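首页 论坛 生活杂谈 零食与口味 登录 注册
阅读时间:8分钟

【闲聊】小时候的糖纸,你们家是怎么压平的?

楼主 晒书的桂花
发表于 2022-05-23

前阵子搬家,从书柜最底下翻出来一本旧的《新华字典》,一抖,掉了满地糖纸。我就这么坐在地板上看了一下午,纸箱子也没封,晚饭也忘了做,家里人回来还以为我摔着了。

那些糖纸有的是透明的玻璃纸,有的是蜡纸,还有几张带金边的,是亲戚从外地带回来的喜糖。我们那条巷子里的小姑娘人人都攒,玻璃纸最金贵,蜡纸次之,印花一样的要拿去换。换的规矩也很复杂,两张普通的换一张金边的,要是折过角,就得再添一张。现在想想,比我后来上班谈合同还认真。

我家的办法是这样:先在搪瓷脸盆里泡一泡,把糖渍泡掉,然后趁湿贴在窗玻璃上,等它自己干了掉下来,再夹进字典里。外婆总嫌我把窗户贴得花花绿绿,可是太阳一照,屋里地上一块红一块绿的,她也站在那儿看半天。

想问问大家小时候都是怎么弄的?还有,我手里这些现在有点发脆,有没有什么稳妥的保存办法?先谢谢各位啦。

2楼 芦花白
楼主这一帖把我眼泪都要看下来了。我们那里也是贴玻璃,不过贴的是水缸外面那一圈,因为家里窗户是糊纸的,贴不得。夏天水缸外壁凉凉的,糖纸贴上去服服帖帖,揭下来一个褶子都没有。

我还记得用糖纸折小人,中间拿线一扎,裙子散开,头上再捏一个小揪揪。我能折一整排,摆在床头,晚上关灯前要一个一个道晚安。后来有一年大扫除,被我妈连着旧报纸一起卖掉了,我哭到她答应给我买半斤水果糖才算完。半斤糖吃完,又攒回来一排,倒也不亏。

3楼 三分甜
我要唱个反调,楼主别生气。泡水这个做法,玻璃纸可以,蜡纸千万别。蜡纸泡久了蜡层会起白花,印的颜色也容易晕开,我毁过好几张才学乖。蜡纸就用干的软布顺着一个方向轻轻擦,擦不掉的糖渍就留着吧,那也是它的一部分。

另外字典不是好地方。老字典的纸自己就发黄,夹久了会把黄印子过到糖纸上。我现在用的是无酸的活页内页,一页放8张,背面垫一张白卡纸,竖着收在柜子里,不压重东西。我前后收了953张,最老的那几张到现在颜色还是很鲜。

4楼 晒书的桂花(楼主)
回复3楼:不生气不生气,谢谢你写得这么细!怪不得我有几张橘子糖的边上一圈黄,我还当是本来的颜色呢。明天就去买内页。不过字典那一本我大概还是舍不得全拿空,想留两张在里头,哪天再翻到,还能再高兴一回。

5楼 老渡口
953张,佩服。可我不太赞成"无酸内页"这一套。糖纸就是小孩子的玩意儿,摸来摸去、换来换去才有意思,封在塑料里像标本。我女儿小时候攒的全装在一个月饼盒子里,皱就皱了,她回娘家还会跟外孙一起倒出来铺一床。你们讲究的那种收法,外孙怕是碰都不敢碰。

6楼 三分甜
回复5楼:这个各人有各人的心情,我尊重。但是您家是有孩子在玩,我家没有,我就是想让它们多留几年。再说内页是可以抽出来看的,朋友来了我也让人摸,洗过手就行,哈哈。

7楼 芦花白
两位都别急,我觉得都对。重复的拿来玩,独一张的收起来,不就两全了嘛。

8楼 小满未满
年轻一点的来报到。我没赶上贴窗户的年代,我小时候吃的是那种塑料膜的包装,两头一拧,扔地上踩了沙沙响。我攒的是Kidico水果软糖,每一种口味颜色不一样,为了凑齐还硬着头皮吃了薄荷味的。后来还迷过一阵Toft太妃糖,铁盒装,糖吃完了盒子拿去装橡皮。

我觉得现在的包装颜色比以前的多得多,就是没人留了。膜太滑,折不住,压也压不平,夹在书里过一夜又弹起来。有没有前辈试过压这种塑料膜的?我手边攒了几张,桌上还有一张花花绿绿的,不舍得扔。

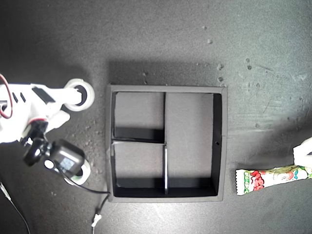
三分甜回得很快,说塑料膜绝对不能用熨斗,哪怕垫着布,一碰就缩成一团,她亲手缩过两张。她的办法是用手心焐热了慢慢捋,捋完夹在两块玻璃中间,上面压几本厚书,放够一个星期再看。还是弹,就认了,卷着收也行,卷起来插在玻璃瓶里像一束花。

10楼 小满未满
插瓶子里这个主意太好了!我有一个果酱瓶正愁没用处。那夹玻璃的时候要不要垫纸?我怕印的颜色粘到玻璃上。

11楼 三分甜
垫一层烘焙用的油纸就好,光面朝糖纸。

12楼 老渡口
说到塑料膜,我多一句嘴,我是真觉得糖也不如从前了。从前一颗硬糖能含一路,从渡口含到学校门口,现在的咬两下就没了。包装倒是越做越大,拆了一层又一层。

13楼 晒书的桂花(楼主)
回复12楼:这我可要替现在的糖说句公道话。我上个月买了Pruvero的话梅硬糖,含了好久,酸味是一点一点出来的,跟小时候那个很像。会不会是我们长大了,嘴巴等不及了?我外孙女含一颗能含到动画片放完呢。

14楼 老渡口
好吧,你说的这个牌子我去找来尝尝。要是不好吃我可回来找你。

15楼 碎碎念念
潜水很久,冒个泡。Grustia旧货集六月份又要开了,就在老棉纺厂后面那块空地上,去年我在那里见过一个摊子专门卖老糖纸和火花,成本成册的,有一本摊主开价2,000,我翻了翻没舍得。散张倒是便宜,可以慢慢挑。摊主人很和气,不买也让你蹲着看,还给我搬了个小板凳。

16楼 三分甜
开价2,000那本我好像也见过,是不是蓝布面的?里头有几页是后来补的,印色太亮,不像同一个年代。散张值得看,整本的要小心。

17楼 碎碎念念
就是蓝布面的!我倒没看出来哪几页是补的,我觉得亮一点也可能是保存得好。下回一起去看看?你教教我怎么分。

18楼 芦花白
算我一个。我带点自己折的小人去,这几天手痒,拿家里喜糖的纸又折了几个,裙子还散得开,就是小揪揪捏不好了,手指头不如从前灵。

19楼 晒书的桂花(楼主)
那我也去,我把重复的带上,咱们还按老规矩换,折过角的要添一张哦!内页今天到货了,我先收了橘子糖那几张,其余的等周末家里安静了慢慢弄。

联系我们 | 版规 | 版权所有 零食与口味版 | 返回顶部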